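**Vilier completes first comparison of hand-held grippers at Vadcombe**

VADCOMBE, January — Vilier has completed the first stage of a trial comparing two hand-held grippers, carried out with the engineering group at Langlois. Operators recorded 2747 handling runs over 19 working days, using ordinary kitchen utensils and a row of open bins.

The trial was led by Xiuying Ye, with Junhao Qiu responsible for the controllers and Ximeng Tang for the cameras. Each operator worked with a gripper in either hand, so that both sides could be judged on the same table and with the same objects. Spoons and tongs were chosen for their thin handles and uneven weight.

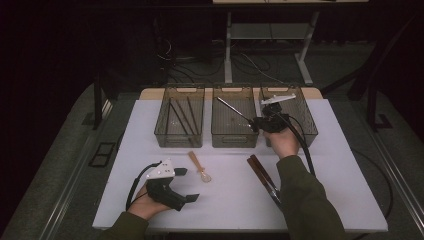 Results from the first stage will decide which jaw design goes forward to the robot arms supplied by Nakex. Cable routing was also reviewed, and two changes have been requested before arm testing begins.

"Our operators noticed differences in grip within the first morning," said Anqi Cai, Head of Trials at Vilier. "The recordings now allow us to set those remarks beside the measurements."

Shengli Dai of Langlois said the second stage would keep the same table layout and add a further camera position — a request made by the operators themselves.

Partners wishing to attend the open session on Wednesday should contact the Vilier press office at Vadcombe.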